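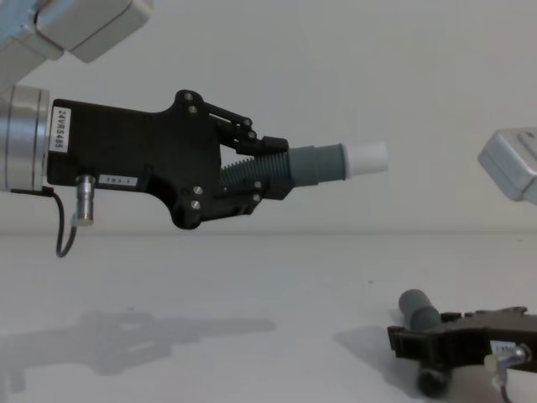

Flilon two-arm bench cell
Demonstration unit, Virnora showroom
Product code FL-1608

Flilon is a bench cell with two robot arms, two grippers, a white worktop and one controller. It is built for picking up, holding and joining light parts, mostly tube, hose and fittings. We sell it complete, and we keep a working unit in the showroom so that people can see it handle parts before they ask for a price.

The next open day is Fri 13 November. The showroom is open from ten until four and the cell will be running for most of that time. It stops for lunch and for changes of parts. You can come without booking, but please book if you want to bring your own parts to try.

What the demonstration covers

The demonstration is built around a hose job we took on for Jirard, who make small pumps and supply them with the hoses already fitted together. Their operators join short lengths of grey tube by hand, all day, and the tube is awkward to hold straight. They asked whether two arms could do the holding and the pushing together. The work on the bench is a cut-down version of that job, using their parts with their permission.

Each arm works from its own side of the table. One takes a piece and holds it still at an agreed height. The other picks up the second piece, turns it to line up with the first, and brings the two together. Whichever arm is doing the pushing watches the force in the wrist and backs off if it climbs too quickly. The finished piece goes back on the table and the operator takes it away.

A full run takes 70 seconds at the speed we use for visitors. Jirard run theirs faster. We slow it down on open days because people like to see how the fingers close, and because we usually stop halfway through to talk about something.

Nilmini Sarkar runs the demonstration and will show you the teaching mode, where you move an arm by hand to a position and save it. If you would like a go, ask her. It takes a few minutes to get used to the weight of the arm, and the first position most people save is a bit off. You can save over it as often as you like. 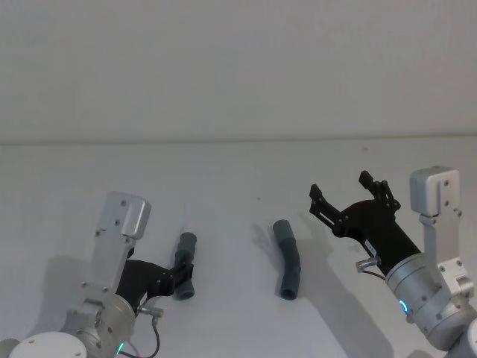 Reading time: 7 minutes

Parts and how they are laid out

Flexible tube does not sit the same way twice. A bent piece rolls when it is put down, and an open end may face in any direction. With rigid parts we would normally fit a tray with a pocket for each piece, and we still recommend a tray if your parts allow it. For tube, Flilon can pick from a plain tabletop. The operator puts the pieces roughly where they should be and the cell finds them.

There are limits. Pieces need clear table between them so that the fingers can get down on both sides. Very soft tube folds when it is gripped near an open end, so we set the grip point further back. Shiny tube is harder to find than matt tube. Clear tube we would want to test before promising anything.

The grippers are the standard two-finger type, with a linkage that spreads the fingers apart and closes them on the part. Opening width and grip force are set in the program for each pick, so a corrugated length and a smooth collar can be held differently in the same run. Fingertips can be changed with a hex key. We keep several shapes in the showroom and can cut others.

Cables from the grippers leave by a connector on the side and run back along the arm. If you have used two-arm cells before you will know that cable routing is where a lot of the trouble starts, and we are happy to show you how ours is tied and where it was changed. The present layout dates from July. The earlier one wore through at the wrist.

Specification

Worktop width: 1608 mm
Worktop finish: white, matt
Arms: two, fixed one at each side of the work area
Payload at the gripper: 5 kg per arm, less the weight of any special fingertips
Grippers: two-finger, electric
Teaching: by hand, or from the tablet
Supply: single phase, standard socket
Air supply: none needed for the standard grippers
Noise at the operator position: low enough to talk over
Delivery: assembled, on a pallet, with the arms folded and braced

The cell fits through a normal double door once the arms are folded. It does not fit through a single door. Please measure before you order, including any lift.

What the open day is not suited to

We cannot do a full trial of your process in an afternoon with other visitors at the bench. If your parts look promising we will book you in for a separate day, when the cell is set up for you only. Bring at least a dozen of each piece, and some bad ones too. Parts that are slightly out of shape tell us more about whether the job will work than the good ones do.

We also do not quote on the day. Hacer Kurtuluş deals with quotations and will ring you afterwards with questions about volumes, shifts and floor space. Prices depend on the fingertips, the guarding and how much of the programming you want to do yourselves.

Safety during visits

The arms run at reduced speed when visitors are near. There is a line on the floor and we ask everyone to stay behind it unless they are being shown the teaching mode. Long hair should be tied back and lanyards taken off before you handle an arm. Children are welcome from the age of twelve, with an adult.

For your own site, the guarding depends on your risk assessment. Some customers run Flilon open at low speed, others put it behind screens and run it faster. Bülent Sönmez can go through either arrangement with you and will send the drawings if you leave an email address. He has the guarding file for the Jirard cell and can talk about what was changed after the first month.

Notes from the last open day

Two things came up often enough that we have written them down.

Several people asked what happens when the cell drops a piece. The gripper knows how far its fingers have closed, so if they close further than they should, the program treats the pick as failed. The arm lifts clear, goes back to its waiting position, and looks for the piece again. After a second failure it stops and asks for the operator. You can change that number, but we would leave it at two until you know the job.

The other was about one arm standing idle while the other works. In a holding job that is normal. The holding arm is doing its share by keeping the part steady, even though it does not look busy. If your job has a long wait in it, it may be better done with one arm and a clamp, and we will say so. Uysal came to us for two arms and went home with one. They have since made 89 changes to their program, by their own count, and still send us the odd question.

Bit-na Yook, who wrote the pick routines, will be at the bench from two o'clock. She is the right person for anything about finding parts, lighting, or connecting Flilon to a stock system.

Training and support

Two days of training at your site are included. The first day is for operators: starting up, clearing a stop, changing fingertips, teaching a position. The second is for whoever will look after the programs. It can be split across two visits if you run shifts.

Elibariki Kioko looks after support. He holds a full set of spare grippers and cables and can usually have a replacement gripper with you the next working day. Swapping one over is a matter of unplugging the connector, undoing the screws at the flange and doing the same in reverse. The new gripper then needs a short check routine, which the tablet walks you through. Please do not skip the check. Most of the calls he gets after a swap are about picks landing slightly to one side, and running the check puts them right.

Getting here

The showroom is at the back of the main building. Follow the signs for goods in, then take the blue door on the left. There is parking in front for cars and small vans. If you are bringing parts on a pallet, tell us the day before so that the shutter is open. Tea and coffee are on the side table by the entrance, sandwiches from half past twelve. The floor is level throughout and there is an accessible toilet next to the office.

Booking a trial slot

Trial slots on the open day are short and are given in the order people ask. When you get in touch, send us:

a photograph of each part, with a ruler next to it
the weight of the heaviest one
how the parts arrive now, whether in a box, on a tray or on a reel
how long the job takes by hand

If a drawing exists, send that as well. We reply to everyone, including when we think the cell is wrong for the job.

Related items

Flilon fingertip set, narrow
Flilon fingertip set, curved, for tube and hose
Gripper cable, spare
Floor stand with castors
Tablet bracket, left or right hand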